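Canvas tote and snacks: how to stop the crushing?
Posted by Sillura, 2026-09-13

I carry my snacks in a canvas tote with long handles. The chips are always in small pieces when I come home. Does a soft bag need something stiff inside?

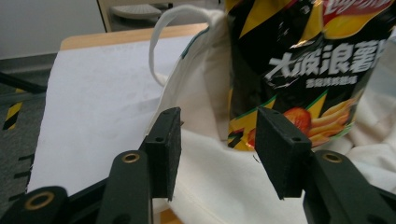
Berkent
Put the chips last, on top. Never under bottles. I have done so since 2009.

Clasari
I agree with Berkent, but the bag also needs a flat bottom. I would use a clear plastic tray with raised sides.
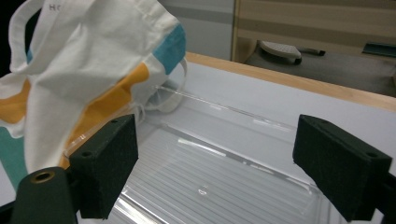
Measure your tote first, because mine was 2 cm too narrow and I had to exchange the tray in August. Cloth also shrinks a little in the washing.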